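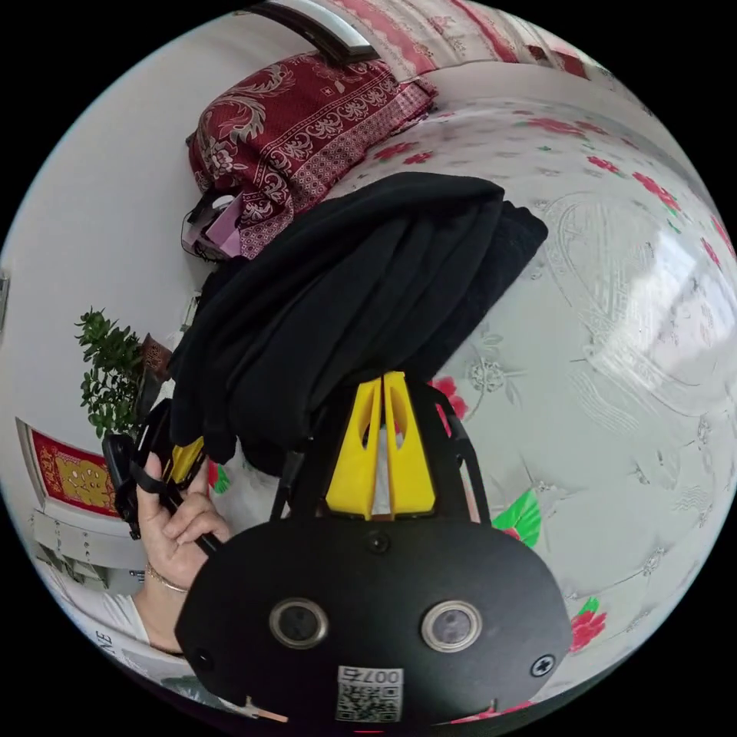 A bedspread is the top covering of a made bed, wide enough to hide the blankets and usually the sheets beneath it. The quilted kind, stitched through two layers of cloth with a soft filling between them, is among the best loved, and a white ground printed with red flowers and green leaves has stayed in favor in a great many homes, perhaps because it cheers up a room even on a gray morning.

In daily life the bedspread does a good deal more than keep off dust. It becomes a table for folding clothes, a resting place for a jacket, and a spot to set out whatever is going into a bag. Pillows are often laid on top in a darker color, with paisley a longtime companion to floral prints.

Care is simple enough. Most cotton bedspreads can be washed in cool water and dried flat or over 2 lines, so that the weight of the wet filling doesn't pull at the stitching. Many households put the heavy one away in April and bring out something lighter.

See also: Coverlet; Pillowcase; Quilting

Last edited October 10, 2020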